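Home Horticulture, Session 3
Composting and Soil Preparation
Instructor: Notburga Zürcher

A compost heap requires a balance of green material (grass clippings, kitchen peelings) and brown material (dry leaves, straw, shredded paper). Participants should build the heap in layers and keep it as damp as a wrung-out sponge. A heap started in July and turned weekly may be ready in about 20 weeks.
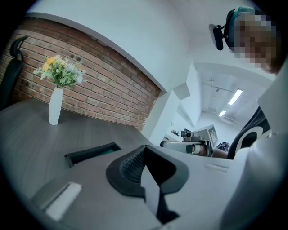 Finished compost is dark and crumbly and smells of earth. Spread it 3 inches deep over the bed and fork it in lightly. Meat, dairy products and diseased plants must be left out — see the Contreras reading, section 9.

Before the next session, each participant is to complete the soil texture test and record the result on the worksheet.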